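The Case for the Flat Paper Bag

Most writing on household storage concerns containers that hold their shape. Boxes, bins, jars and baskets are sold by volume, photographed well and stack predictably. The narrow paper bag, the kind a baker uses for a stick loaf or a shop uses for a single bottle, gets almost no attention. My position is that it is the most useful packing unit in an ordinary kitchen, that households discard it too early, and that the usual ways of storing it waste most of its value.

I should state my interest. I spent several years specifying packaging for a dry goods wholesaler in Kallville, where paper bags were a cost line and a source of complaints. I have since moved to a small apartment with one kitchen cabinet run and no pantry. Both experiences inform what follows, and the second has changed some opinions I formed during the first.

Start with geometry. A tall, narrow bag with a folded bottom has two states. In the first it is a flat strip, with a thickness of a few sheets. In the second it is a column with a base. Conversion between the two takes a hand inserted to the bottom and a push at the fold. No rigid container can do this. A jar occupies the same space full or empty, and in most kitchens a large share of the jars are empty or close to it. Last November I went through my own cabinet shelf and found that 30 percent of its volume was taken up by the air inside containers I was not using. The lids were in a separate drawer, which had its own problem.

The objection is that a bag does not protect its contents. This is correct for some contents. Paper passes moisture, tears at the corners, and does not stop insects. Nobody should keep flour in it for a season. But a large fraction of what moves through a kitchen stays for a few days only: onions, bread, a handful of dried chilies, tea decanted from a broken carton, the half packet of noodles left over from a larger meal. For these the seal is irrelevant. What matters is that the item stays together, can be found, and does not demand a container that must later be washed and dried.

Fidelina Cáceres, my former supervisor, held the opposite view and defended it well. Her argument was that a soft container transfers its disorder to the shelf. Boxes define a grid, and a grid survives careless use. Bags lean, slide down behind things and get crushed by the next item in. She had a rule in the sample room that nothing soft could be shelved without something rigid around it. I followed the rule for years and thought it excessive. I now think it was right about bags on shelves and wrong about bags in general.

The fault lies in the shelf. A folded bag is a sheet product and should be stored as one, upright and on edge, next to other flat things. Laid in a pile, bags have to be lifted to reach the one below, and the pile spreads. Pushed into a larger bag, the method used in most homes I have visited, they crease at random and the bottoms lose their fold. Once the bottom fold is lost the bag will no longer stand, and it has become scrap.

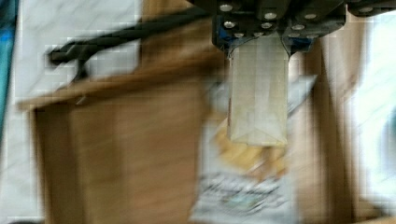

Tall, narrow bag with the bottom still folded to its wedge.

The condition to look for before reuse is at the base. Creases along the length are harmless. They reduce stiffness slightly and have no effect on capacity. Creases across the bottom panel, or any opening of the glued seam, are disqualifying. I check the bottom first and ignore the rest unless there is grease. A greasy bag goes out at once, with no second use, and the same applies to any bag that has held raw meat or fish.

A second point concerns the opening. People tend to close narrow bags by twisting the neck. Twisting puts diagonal creases through the top third, and those creases do not come out. Two flat folds and a clip do the same work and leave the bag reusable. The clip also provides a surface for a label, which solves the problem of writing on the bag itself and then having to cross it out. I use wooden clothespins, bought in a packet of 20, and have not had to replace them.

Sheldon Landry, who runs the housewares counter at Arboleda, disagrees with me about clips. He recommends elastic bands on the grounds that they cost less and do not stick up. Both statements are true. The difficulty is that a band on a narrow bag slides upward as the contents shift, and a loose band in a cabinet ends up in the corner with the crumbs. We have discussed this more often than the subject deserves.

Now consider what stands beside the bags. In a small kitchen the cabinet side, the gap next to the refrigerator and the strip between the last box and the wall are treated as lost space. They are too narrow for a bin. A flat bag fits any of them. I keep mine in a gap at the end of the run, behind a printed carton stood on end to act as a bookend. The arrangement cost nothing and holds enough for a month. Its only defect is that visitors take the carton for trash and offer to throw it out.

Commercial organizers exist for this purpose and I have tried two. The Runport is a wire rack that screws to the inside of a cabinet door. It works, but the screws need a door thicker than mine, and the wire snags the bag at the bottom fold, exactly where damage matters. The Briria is a fabric sleeve with an opening at each end, intended for plastic grocery bags. Paper goes into it badly and comes out worse. I returned it. Neither product was designed with a narrow paper bag in mind, and I suspect the market is too small to justify one that is.

There is a fair criticism of all this from the other direction. Rocío Rivadeneyra, reading an earlier version, wrote in the margin that the best policy is to refuse the bag in the first place. As a statement about material use I accept it. A cloth bag used 100 times is better than a paper one used three times, provided that it is in fact used 100 times. In my household it was not. Cloth bags were left in the car, at the office and at other people's homes, and paper came in anyway. Given that the paper arrives, the question is what to do with it, and recycling after one trip is a poor answer when the bag is good for several more.

The number of uses is lower than enthusiasts claim. I have seen figures quoted with no stated conditions. In my kitchen a narrow bag lasts three or four trips with dry contents, and then the bottom goes. A heavier grade lasts longer but folds less flat, so more space is needed for each one kept. I prefer the lighter grade and a higher turnover.

Quantity is the remaining problem, and here I side with the people who throw things away. A store of bags has a useful size and it is small. Past that size the bags are no longer inspected, the poor ones hide the good ones, and the gap fills until nothing can be drawn out without bringing its neighbors along. When my mother's kitchen was cleared we removed 70 paper bags from one drawer. Most had lost the bottom fold. The drawer had been unavailable for anything else for years – a high price for a supply nobody drew on.

My limit is the width of the gap. When a new bag does not slide in freely, the worst one comes out, and it is used that day to line the compost pail. The check takes a few seconds and is done while the groceries are being put away, with the cabinet already open. Done as a separate chore it will be skipped.

I would make one request of the shops. Print the weight of the paper on the bottom panel, next to the maker's mark where there is one. Buyers at the wholesale end have this information already. With it, a household could sort light from heavy at a glance and fold each accordingly. Until then the thumb test will do: press the bottom panel, and if it springs back, keep the bag.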